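Robot arm joins the button box bench at Ornby

18 October 2024

I went down to the assembly room at Ornby this week to see the new arm everyone has been talking about in the canteen queue, and I ended up staying most of the morning! It started work in September on the Stavamitz order, which is 700 push-button boxes, and it has one of the dullest jobs in the building: picking up housings and passing them along to the people who wire them.

I'd expected something huge. The arm is bench-sized, with two flat dark fingers that open wide over the table, come together on a box and open again. Azimi supplied it and spent four days setting it up with us, mostly (as far as I could tell) moving things a tiny bit to the left and trying again. 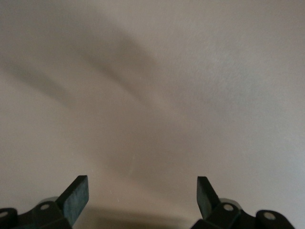

Alov, from the wiring bench, told me the hands are what changed first, as in sore thumbs by mid-afternoon, which used to come with every big order and haven't this time. The waiting is new, though. When the arm misses a pick it stops and has another go, and you sit there with your screwdriver wanting to reach over and do it yourself. You mustn't, obviously -- there's a line on the floor and we've all had the talk.

So what does it mean for the rest of us? Jobs first, as that's what people kept asking me. The same people are on the bench as before the summer. What has moved is the work: less fetching and lining up, more wiring, testing and checking. Two people per shift are now trained to restart the arm and change its finger pads, and that training counts towards the next pay grade, which took a bit of arguing but is now in writing.

It isn't quick yet. On a good run it gets 92 picks right out of 100, and a decent person beats that without thinking. The boxes that give it the most bother are the ones sitting at an angle to the fingers.
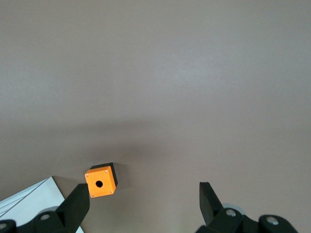 Assembly and Test -- Ornby Works News

The orange lids go on with a screw near each corner, and the hole in the middle is for the push button. Fitting the button stays with people for now. I asked whether "for now" meant Christmas or ten years and got a shrug, so I'll keep asking.

The next review is after the Stavamitz order ships. If you'd like to try the restart training, put your name on the sheet by the tool store, and do come and watch for ten minutes first. Bring your own tea -- the bench kettle has gone again.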